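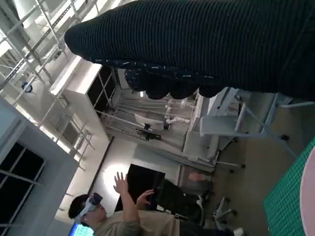
Renitz has put its hand-testing cell in Watham back into service after a two-week overhaul that changed how the machine is covered, cleaned and checked between sessions.

The cell is used to teach a robot hand everyday tasks by remote control. An operator wearing a virtual-reality headset moves both hands in the air, and the robot hand follows at a bench fitted with a green cutting mat. Movements are recorded and later used to train the control software.

The company said in a notice dated November 20, 2018 that most of the work went into the hand itself. Its knit cover, a black ribbed sleeve that fits over the palm and fingers, had been changed only when it tore. Under the new schedule it comes off after every 144 hours of running time, and the finger joints underneath are brushed out and inspected before a new cover goes on.

Lint was behind the change. The knit picks up threads from cloth, tape and packing material, and maintenance staff had found fibers working their way through to the joints. Two fingers had become slow to close in the weeks before the shutdown. Both were taken apart, cleaned and put back with new tendons.

"We were treating the cover as clothing and it is really a filter," the maintenance team wrote in the notice. "It needs to be changed before it looks worn out."

Covers are supplied by Ambaye, a textile shop that also makes sleeves for packaging machines. The new batch has a longer cuff, which is meant to stop the knit from riding up when the wrist bends. Staff are asked to line the ribs up with the length of the hand when fitting one. A twisted cover pulls on the outside fingers and throws off the zero position.

Calibration has changed as well. Operators used to run a full calibration once a week. They now run a short one at the start of each session, with the headset on, by opening and closing each hand and then touching four marked points on the mat. The routine was written by Kameo, the contractor that maintains the cell's software. If any finger misses its mark by more than 2 millimeters, the session does not start and the fault goes into the log.

The full calibration is still done after a cover change or any work on the joints. It takes most of a morning.

The log shows 1466 sessions since the cell was first switched on. Renitz said the wrist cable, rated for 3000 hours, still has life left but was replaced anyway while the arm was down. The old cable showed wear where it passed the wrist clamp, and the clamp has been fitted with a softer liner.

Cutting mats will be swapped when the grid lines start to fade, as operators use them to judge distance. Spares are kept flat in the cabinet. The floor around the bench is to be swept at the end of each shift, and loose cloth used in trials must go back into closed bins.

Regular sessions have resumed on the day shift. Evening sessions will start again once a second set of covers arrives from Ambaye, which is expected before the end of November.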